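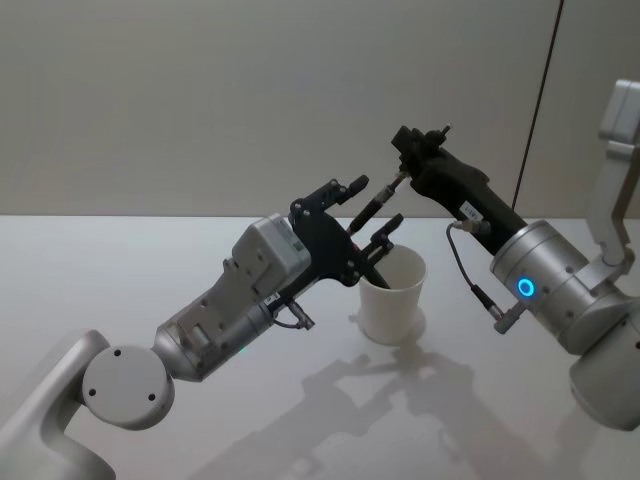 Darkley two-arm kit on our bench, pen and cup task

Subject: Re: [bench-arms] Anyone running the Darkley kit?
From: Hok-lam Chiu
Date: 30 January 2019

Gøran Lindholm wrote:
> We have a quote from Wulden for the Darkley two-arm kit, with the
> Nultska control software and the first year of support. The work
> would be small objects: pens, vials, swabs, short tools. Most of it
> is putting things in containers and taking them out again, and some
> of it is passing a part from one arm to the other.
>
> The brochure is thin. Before I take this to my manager I would like
> to hear from somebody who has had one on a bench. In particular:
>
> - How long did it take from crates to first useful motion?
> - Do the arms get in each other's way over a small work area?
> - How does it do with thin round objects?
> - Is the support worth paying for?
>
> We looked at the single-arm version as well. Roald Öberg had one
> on loan and was fairly happy with it, but he never did handovers.
>
> Gøran

Gøran,

We have had the two-arm kit for four weeks on evaluation, with an option to buy at the end. Bendik Solberg did the mechanical setup and I have done most of the programming. Our test task is close to yours. We use ordinary pens and markers and a plain paper cup, with both arms working over the same patch of table. I'll go through your questions and then add some things you didn't ask.

Setup

Two days to first motion. The first day went on mounting. The base plates are heavy and the hole pattern on ours did not match the drawing that came with the quote. Hedlund, who make the plates, sent a corrected drawing the same afternoon, but Bendik had already drilled by then. Ask for the current drawing before you cut anything.

The second day was software. Nultska installs without trouble on a clean machine. It did not install on the machine we wanted to use, which had an older version of one of the drivers on it, and the error message didn't say so. After that we had both arms moving under manual control within the hour. The arm-to-arm calibration took the rest of the day. The routine has you bring both arms to a series of shared points, and if you bump the table during it you start over from the first one. Plan to redo it whenever you move a base.

Working over a small area

This is where I'd spend your time if you can get a demo. The arms do get in each other's way, but less than I expected. Nultska keeps a no-go shell around each arm, and out of the box the shell is so generous that the two grippers can't come near each other at all. For handovers, or for both arms working at one container, you have to shrink it. The setting is in the cell file and not in the user interface. With the shell reduced we run the grippers until they nearly meet over the cup, and the planner copes.

It slows down a lot when it does this. Moves that take a second with one arm parked can take three or four with both in the middle of the table. There is a "shared zone speed" parameter that helps, and I'd raise it in small steps.

Teaching positions by hand is fine. The arms are light to push and they hold where you leave them. 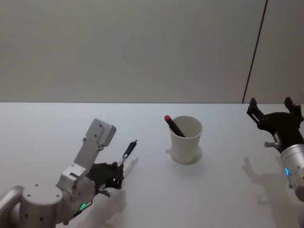 Vision was the part I trusted least when we started. The kit does not include a camera, and the Nultska vision package is a separate line on the quote, so check whether yours has it. We bought it. It finds a dark marker with a red cap standing in a white paper cup without any tuning. It has more trouble with what the arms do to the light. Our lighting is even and soft, and still the right arm and its open gripper lay a big gray shadow across the tabletop, and a pen held in the left hand gets its own thin shadow beside it. With the default threshold, the package sometimes reported that thin shadow as a second pen. We raised the threshold and told it to ignore anything with no height, and that cleared up nearly all of it. If your bench is under a window, I would test this before anything else.

The plain white table helps, of course. We tried a gray mat for one afternoon and went back.

Thin round objects

Mixed. Here are the numbers from the log, taken over the whole evaluation so far, including the early days when we had the settings wrong. Out of 1441 pick attempts on pens and markers, 355 needed a second try or a person to step in. That sounds bad, and for the first week it was. Most of those failures fall into a few groups:

1. Pens lying flat. The parallel fingers close well on a barrel, but if the pen is turned a little from where the vision package says it is, one finger touches first and it rolls. Slower closing fixed a good part of this. So did picking near the clip, where the pen has a clip. The pen can't roll freely there and it tends to settle the same way each time.

2. Pens leaning in the cup. The cap end sticks out over the rim and gives you something to grab, but the lean changes every time the cup is moved. We ended up having one arm steady the cup and the other do the pick. A paper cup is light and will come along with the pen if you let it. If your containers are heavy or fixed you can skip this.
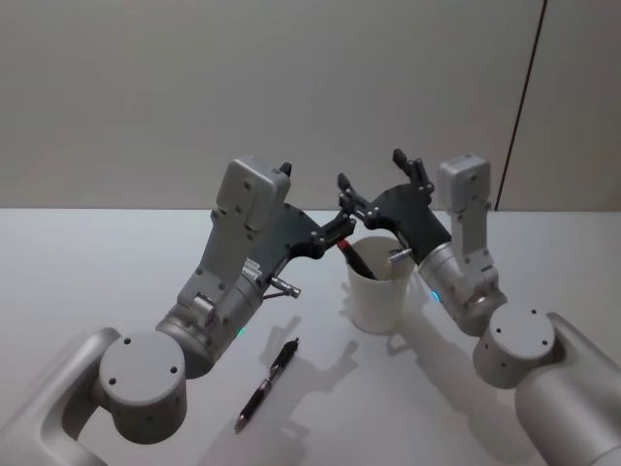
3. One pen in the cup and another on the table in front of it. The planner picks an order by distance, and by distance the loose pen usually wins. That is fine until the arm going for it passes low in front of the cup and the other arm has to wait. We set the order by hand in the task script. I asked Wulden whether this could be made a setting and was told it is on the list.

4. Handovers. The receiving arm closes where the giving arm says the pen is, with no check in between. If the pen has slipped in the fingers, the receiving arm closes on air or on the very end. There is a grip width reading you can use to catch the first case. I have found no good way to catch the second one without the camera.

For vials I'd expect better results than ours, with a wider barrel and less length to swing about. For swabs I'd expect worse. Ask Wulden to run a swab in front of you.

Support

We are on the evaluation terms, so I can only speak to that. Questions sent in the morning were answered the same day, usually by someone who had read the logs. The one hardware fault we had was a wrist cable connector that worked loose. They sent a new cable and a clamp, and Bendik fitted both in under an hour. I'd route the wrist cable with more slack than the manual shows if you turn the last joint a lot.

The training day is a different matter. It follows the slides, and the slides are for the single-arm version. We got more out of the example cell files than out of the day itself. If it is a separate cost on your quote, I would ask to swap it for extra support hours.

Smaller points

The status lights are easy to read across the room. Ours glow green on the left arm and blue on the right, and it has become how people here refer to them. When you write your operator notes, put the color next to the arm name.

The emergency stop supplied has a short lead. Order the longer one.

Log files are large, and by default they are kept for 60 days. We filled the disk once. The retention setting is in the same cell file as the shell size, near the bottom.

The manual is correct as far as I've checked it, but the index isn't much use. Search the PDF.

Would we buy it

Probably. The arms themselves are good – smooth, quiet, and they come back to the same place. The software is a step behind the hardware, and most of the time we've put in has gone to finding settings that should have been out in the open. If you have someone who is comfortable editing a cell file, I think you'll be all right. If you were hoping to hand it to a technician with the manual on the first day, I'd wait for the next Nultska release and ask to see it run with two arms.

For single-arm work only I would listen to Roald over me. Ragnvald Eklund on this list has also used the older grippers, and he may know whether the softer finger pads fit the new ones. I would like to know that too.

I can send you our cell file with the shell and speed settings marked. It won't run on your bench without changes, but it should save you a few evenings. Write to me off-list with the size of your table and how far apart you plan to put the bases.

Hok-lam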